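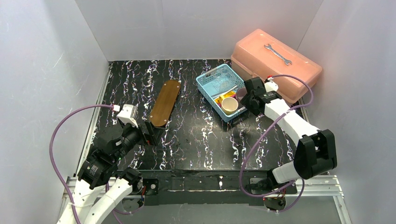

Figure 3. The two-arm cell during a basket task. Photo: Tamayo shared workshop / Hiketti project.

3.2 Workspace and objects

The Hiketti cell was built in the Tamayo shared workshop, on a bench which was before used for bicycle repair. Three pale gray panels close the work area on the left, the back and the right (Figure 3). They keep small objects from falling behind the bench, and they make the background more constant between sessions.

The work surface is black and glossy with a marble pattern. We kept it because the bench had it already, but its reflections disturbed our first object detector - mainly near the center and on the right side. A matte cover is planned for the second version.

Each arm carries a gripper and can lift up to 600 grams. The purple cable runs outside the white casings, and we left long loops in it so that the elbow can bend freely. In June we recorded 317 trials with 20 household objects. The light blue basket holds the cups and other small items, while the brown board and the pink toolbox stay outside of it. For the wrench, the lid of the toolbox is the start position.

Commands are sent by the Flelon controller, and the Plorninex logger stores them together with the joint angles. One trial is stopped after 3000 control steps, also when the task is not complete.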